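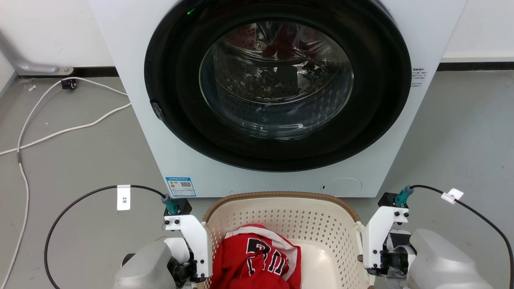

Laundry is the chore everyone asks me about, usually in the form of "when can I buy one". My answer hasn't changed since September. Loading a front loader is close to workable. The rest of the cycle is a long way off.

A rigid basket is the easy part. Two grippers, one per side, a known rim height, and the grasp barely needs planning. The garment is harder. A basketball jersey has no stable shape, and a pose estimate made before the lift is useless once the fabric moves. Tahsin Mollah's approach at Nondum is to skip the pose altogether: pick any high point, lift, check for load, go again. It's crude and I think it's correct.

Then there's the door. The opening is generous, but domed glass throws reflections, and depth sensors handle those poorly. I'd want contact sensing at the rim before trusting vision there.

Cost is the other problem. A person loads a machine in a minute or two without giving it any thought. Over 300 loads, a robot that drops a sleeve across the seal even 2 per cent of the time has jammed the door six times, and someone has to be home for each one.

Folding I'll leave for another post – Kolbrún Toft has sent me some notes on towels that I still need to read properly.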